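Print this page | E-mail this page

Wash-Out Hair Chalk for School Fetes: Our Term Project Report

Introduction

When our group was asked to choose a small product and follow it all the way from an idea to a stall table, we spent most of the first lesson talking about lip balm, bath salts and scented candles before somebody mentioned the face painting queue at last year's fete. It was enormous, and plenty of the younger kids gave up and wandered off to the sausage sizzle. We wondered whether a quick stripe of hair colour might be a cheerful thing to offer the ones who didn't want to wait, and that is really how the whole project began.

We called our chalk Skistadex, which started as a spelling mistake on a whiteboard and stuck.

What we wanted to find out

Our main question was which recipe gave the brightest colour on both fair and dark hair and still washed out with one ordinary shampoo. We also wanted to know if we could make it cheaply enough to sell at $2 a stick, that being what most kids seem to have left in their pocket by lunchtime.

Making the chalk

We tried a dry recipe first, with cosmetic mica, cornflour and a little kaolin clay pressed into paper moulds. It looked gorgeous in the mould and then crumbled the minute anyone picked it up! The second recipe had a small amount of melted soy wax stirred through, and this behaved much better, though we had to work quickly before it set in the jug. Our powders came from a craft supplier called Gridalau, and we bought the cosmetic grade because the ordinary craft sort isn't meant for skin or hair.

Every batch was left in the moulds overnight and labelled with its colour and recipe letter. We learnt to do the labelling straight away, after mixing up the teal and the emerald and having to start both of them again.

Testing

We used hair swatches for the early tests, in blonde, mid brown and black, and clipped them to a ruler so that everything was coloured the same way. Each swatch was dampened, stroked with the chalk five times, dried and brushed. We did 112 swatch tests altogether, which took up a good many lunchtimes and turned the sink in the prep room a rather lovely shade of violet for a while.

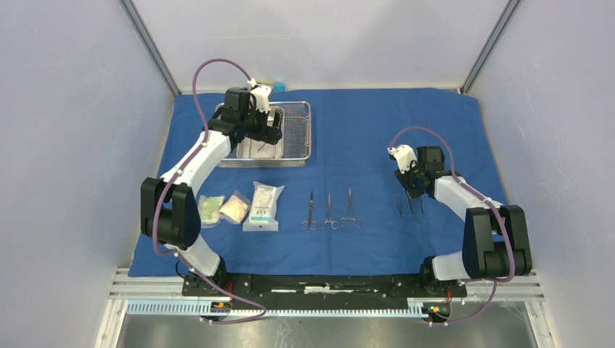

Results

Orange, pink and turquoise were easily the favourites. On black hair the plain mica colours looked dusty, and adding a bit more white pigment underneath made a big difference. The wax recipe stayed put through brushing far better than the dry one, but it needed a second shampoo on the blonde swatches, particularly with the pink, so we cut the wax down until one wash was enough.

We also compared ours with a shop-bought spray named Clirov. The spray was brighter, we have to admit, but it left the swatches stiff and was fiddly to aim at a thin streak.

Selling it

The fete at Mollah was in February, on a very hot afternoon, and we set up under the big tree next to the plant stall. We had budgeted $400 for ingredients, paper wrappers and a tablecloth, and came in a little under. Parents liked being able to read the ingredients on a card, and a few asked about party packs for birthdays, which we hadn't thought of at all. The heat did soften the sticks near the front of the table, so they were moved into an esky after the first hour.

What we would do differently

We would start the wash-out tests sooner, and we would make far more turquoise. Our wrappers also let colour through onto fingers, and a waxed paper would be worth the extra cost. If we ever made a bigger run, say 1,000 sticks, we'd need proper moulds and somewhere cool to store them.

Related projects
- Biodegradable glitter: does it still sparkle?
- Costume hire on a student budget
- Face paint removers compared
- Home-made party poppers and streamers

Print this page | E-mail this page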